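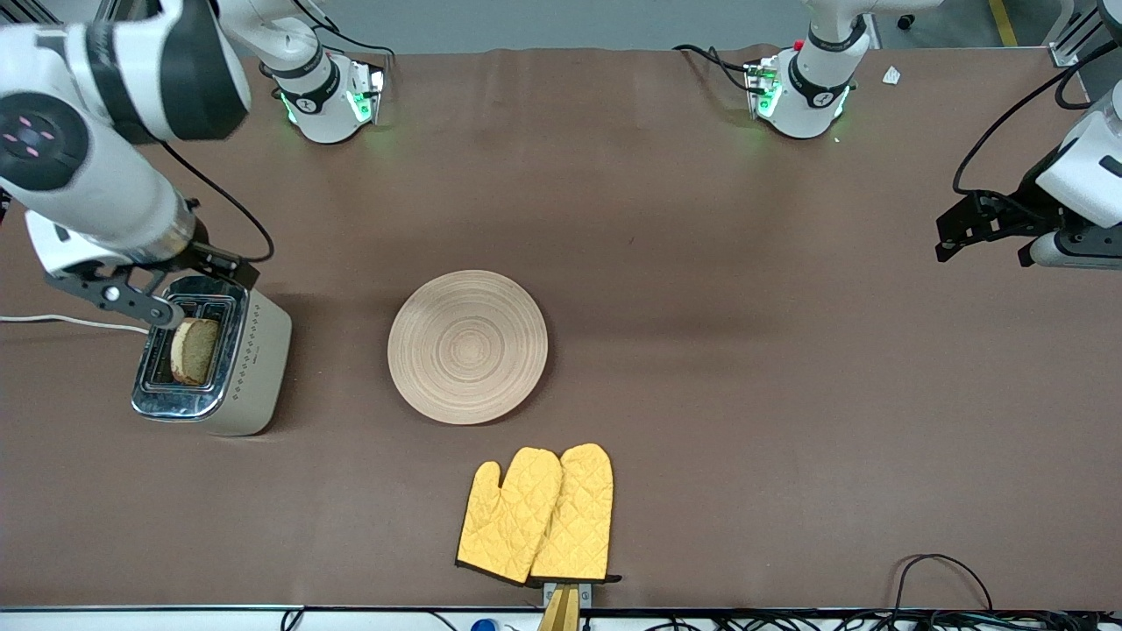 Toast, one slice at a time. The right arm goes in over the toaster at the Trandgate test kitchen.

The real price of a pair of arms

Trandgate bought its two arms in February and still hasn't finished paying for them. Not the arms themselves, those were settled on delivery. It's the rest. The table, the cabling, the spare fingers, the electrician who came twice.

"I had a line in the budget that said robot," says Aleksandra Baran, who runs the money side. "One line. I'd like that morning back."

Trandgate makes breakfast service equipment for small hotels and wants to know whether a two-armed setup could handle the early shift. Toast first. Then cups, then clearing away. The test kitchen is a back room with a long brown table, an arm base at each end of the far side, and a yellow line painted on the floor behind. The line cost next to nothing. Working out where the line should go took most of a week.

What follows is what they'd tell the next buyer, more or less in the order they learned it.

Start with the gripper, says Gerd Voß, the engineer. Most people pick an arm by reach and payload, then take whatever gripper the seller throws in. He did the reverse and is glad. Two-finger parallel grippers, one per arm, because a slice of bread standing in a slot leaves very little room to get hold of it and he wanted narrow metal tips. They're hard on bread. He has asked Kilter, the supplier, for a softer pad and the quote is sitting in his inbox. Not cheap. Pads wear, so it's a running cost and belongs on a differnt page of the budget altogether.

Then spares. Kilter's standard package had no spare fingers in it at all. Voß ordered 12 and thought he was being silly. He has since ordered more.

Cables. Look at any robot table outside a showroom and you'll see them, loops of black hanging off the front, more trailing behind the bases. Trandgate had budgeted for cable and not for cable managment, and the second is people's time. Somebody has to decide how much slack a moving wrist needs and then tie up the remainder. Baran now puts in two days of labour for every arm. Voß thinks three.

The objects come next and this is where the finance people tend to laugh. A two-slot toaster with a chrome front. A round wooden plate. Yellow quilted oven mitts. Household stuff, petty cash. But test objects have to stay the same from one month to the next or the results can't be compared, so you buy several of each on day one and put them in a cupboard. Toasters get discontinued. The plate, pale with fine rings in it, came from a shop that has changed its range since. Trandgate has two left.

And bread. Serena Villa keeps the kitchen log and does the bread order. The log stood at 1571 slices last time she added it up, which she'd done for the insurance people, who wanted to know how often a hot toaster was running with an arm above it. Same loaf, same thickness, same supplier. She tried a cheaper one for a fortnight. It tore.

Insurance, then. Get the quote before the purchase order. Trandgate got it after. The insurer wanted a written risk assessment, a stop button within reach of whoever is at the table, and a person in the room whenever the toaster is plugged in. That last one matters most. The whole business case rested on someone being elsewhere, frying eggs.

Baran redid the sums. With a person present through the trial the payback moves out, quite a long way, and she won't say how far. She will say the trial is still worth it, provided it's booked as research and kept well away from the staffing budget.

Leasing? Ríos, a family hotel group that has been following the work, would only ever lease. Dayana Giraldo handles its purchasing and her reasoning is short. Twelve-month terms, maintenance included, send it back if the guests hate it. She has asked for a swap-out unit within a day of a fault and so far one lessor, Eslow, has put that in writing. She pays extra for it. About 2000 a year per site, she says, and she'd sign again.

Voß doesn't like leasing for development work. You want to drill holes in things.

Training is the line everybody trims. Jairo Grajales came over from the service workshop to learn the arms and reckons it was 54 hours before he was happy to be left with them. The supplier's course covers a fraction of that. The rest was at the table. Plate to the right of the toaster, mitts in front, check the lights on the bases, start again. His hours were charged to the workshop for months before Baran spotted it.

Her current template has the hardware as a single row near the top, then eleven rows under it. Install, electrics, floor, cabling, spares, pads, objects, consumables, insurance, training, disposal. The disposal row is blank for now. She's waiting on a number from Kilter.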